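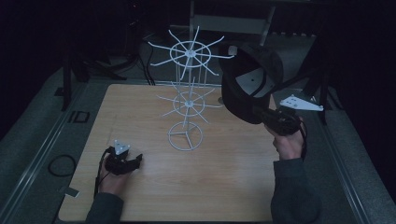

Shop and Stockroom Assistant (part-time), Zumcombe Museum of Everyday Things

Zumcombe is a small museum in a former seed warehouse, devoted to the objects people used daily and then stopped noticing. We own 286 tin openers. We also have a gift shop, which pays for the heating, and we need someone to help run it.

The post is four days a week, 10am to 4.30pm, starting in February. February is our quietest month, so you will have time to learn the till before anyone is waiting at it. The till has its own views on refunds. Kofi Sulemana, who manages the shop, will teach you how to reason with it.

What you would be doing

Mostly selling postcards. We stock 104 designs and visitors buy the same four, but they like to turn the rack for a good while first. You would also sell tea towels, pencils, reproduction enamel mugs and a guidebook that has needed a second edition for longer than the first took to write.

On quieter mornings you would unpack deliveries, price things, fold things that customers have unfolded, and answer the telephone. Callers generally want to know whether we are open, where they can park, or whether we would like their late uncle's collection of egg timers. (We are; behind the church; please put it in writing.)

Twice a year we do a full stocktake. It takes two days and there is cake on both of them. The last one found a box of Dervishi wool blankets we had been paying to insure and had also reordered.

You will not be asked to give guided tours, although visitors will assume you can. A passing knowledge of butter churns goes a long way.

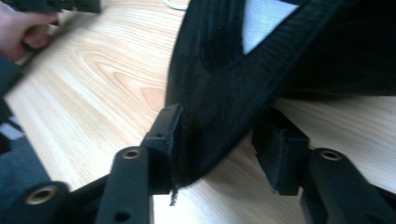 Do I need to have worked in a shop before?
Shop experience helps, but we will happily train someone who is patient, can add up and doesn't mind being asked where the toilets are while standing under the sign for the toilets.

What we are looking for

Someone reliable, first of all. The previous assistant was with us for eleven years and left only to move nearer her grandchildren, so we have grown used to not advertising and are probably doing it badly.

You should be comfortable talking to strangers, including school parties of up to sixty and gentlemen who once worked in the tin opener trade. You should be able to lift a box of guidebooks, which is heavier than it looks and considerably heavier than it needs to be. Neat handwriting would be welcome. Our label printer, a Voltum, was bought second-hand and prints everything in one size, that size being large.

Please note that the stockroom is up a flight of stairs and there is no lift. If this would be a difficulty, tell us and we will rearrange the work. We would much prefer to do that than miss a good applicant.

What we offer

An hourly wage a little above the legal minimum, reviewed each spring. Paid holiday, a workplace pension, free parking behind the church and a third off everything in the shop, which has so far tempted staff chiefly in the direction of pencils. There is a staff kitchen with a window. Lunch is half an hour, unpaid, and you are positively encouraged to take it somewhere other than the counter.

The museum is a ten-minute walk from the station. The 813 bus stops outside and is often on time going the other way.

How to apply

Write us a letter of no more than two sides telling us about yourself and why you would like the job. A CV is useful but please don't send one on its own. If you have a favourite everyday object you may mention it, though it will not affect your chances, whatever Kofi tells you.

Send it to Phong Vi, Museum Manager, or hand it in at the desk during opening hours. We reply to everyone. Interviews will be held at the museum and last half an hour, with a look round the stockroom afterwards. Travel costs within the county will be repaid on production of a ticket.
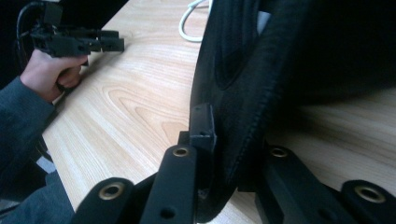 At the table, Zumcombe

Large-print copies of this advertisement are available from the desk. They were no trouble at all.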